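Drying and Storage of Reusable Glass Containers in Shared Student Kitchens

Project report, Household Materials and Hygiene
Fuseini Aidoo and Ekow Ametepe
Submitted 7 June 2018

Summary

This report compares four ways of drying and storing reusable glass jars and tumblers in shared kitchens. Residual water mass, drying time and odor after closed storage were recorded. Inverted drying on a raised wire rack gave the shortest times. Inverted drying on a folded cotton towel gave the longest, and in most cases left a film of water along the rim after eight hours. Storage in an open container had no measurable effect on odor when the glass was dry at the start.

1. Background

The residence at Plornarholm has shared kitchens, each used by up to 14 students. Most residents keep food in glass jars that were sold with a product in them and then washed for reuse. In November a short questionnaire was left in the kitchens and 101 forms were returned. The most frequent complaint concerned jars that smelled stale when opened. The second concerned white marks on the inside of the glass.

Stale odor in closed glassware is usually put down to poor washing. Glass itself absorbs very little, and the lid is a more likely source, in particular the soft liner of a metal screw lid. Water held between the liner and the rim dries slowly when the lid is screwed on. White marks are a separate matter. They are mineral deposits left behind when hard water evaporates and they carry no smell.

The project was limited to drying and storage. Detergent type, wash temperature and dishwasher use were not varied.

2. Materials

Two kinds of glassware were used: straight-sided jars with metal screw lids, bought from Andden, and plain tumblers from Vuvard. All items were new and were washed twice before the first trial to remove dust and label adhesive. A kitchen scale reading to 0.1 g was used for weighing. Room temperature and relative humidity were read from a wall-mounted meter at the start and end of each trial.

The mean dry mass of a jar with its lid was not used in the calculations, as lids were dried separately. Lids were weighed only in the last series.

3. Method

Each item was filled with tap water, emptied and held upside down for five seconds. It was then weighed and placed in one of four positions:

Position A: inverted on a raised wire rack
Position B: inverted on a folded cotton towel
Position C: upright on the counter
Position D: tilted against a support, mouth down

Items were weighed again every 30 minutes until two readings in a row matched the dry mass. Windows were kept closed. Trials in which another resident moved an item were discarded and repeated. After discards, the data set held 538 weighings.

For the odor test, jars were closed in either a dry or a damp state and left in a cupboard for eight days. Each jar was then opened by one author and rated by the other on a scale from 0 (no odor) to 4 (strong odor). The rater did not know which jars had been closed damp.

4. Results

Position A gave the shortest drying time for both kinds of glassware. Position D was close behind for tumblers but less consistent for jars, where a small amount of water collected inside the shoulder. Position C was slow at first and then steady. Water pooled at the base and had a small exposed surface, so the last gram took up most of the total time.

Position B was the slowest. With the rim pressed into cloth, the air inside the glass could not be exchanged and condensation was visible on the inner wall for several hours. Replacing the towel once, after the first hour, shortened the drying time but did not bring it down to the level of Position A.

Relative humidity had a clear effect on Positions B and C and little effect on Position A. The range of humidity during the trials was narrow, and the result should not be extended to damp basements or unheated rooms.

Jars closed dry received ratings of 0 or 1. Jars closed damp received ratings from 1 to 3. When the lids alone were dried with a paper towel before closing, the ratings fell to nearly the same level as for fully dry jars. This supports the view that the liner is the main source.

5. Storage after drying
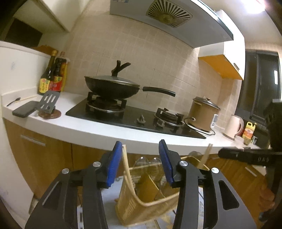
Reading time for this section: 2 minutes

Open storage was examined because many residents have no cupboard space of their own and keep glassware on the counter. Three points were considered: air exchange, dust, and contact between items.

Air exchange was adequate in every open container tested. Woven sides allow some flow from below, while a solid-sided box relies on the open top. The difference could not be detected by weighing once the glass was dry. Dust was judged by eye after eight days and was present on all upright items. A rinse before use is sufficient.

Contact between items is the more practical concern. Glass standing against glass can chip at the rim when the container is moved. A divider reduces this risk and takes up little space.

6. Sources of error

The scale resolution was coarse in relation to the last traces of water. Dry mass was taken as reached up to 0.1 g early in some trials. Odor ratings were made by one person only. The method of emptying was based on the description in the Sheikh laboratory handout, but the five-second hold was timed by counting aloud and will have varied.

7. Recommendations

Dry jars and tumblers inverted on a raised rack. Dry lids separately, with the liner facing up, and wipe the liner before closing. Store jars with the lid resting loosely on top when they are empty. For white marks, rinse with diluted white vinegar and then with water.

A further project could compare lid liners of different materials, with a larger group of raters.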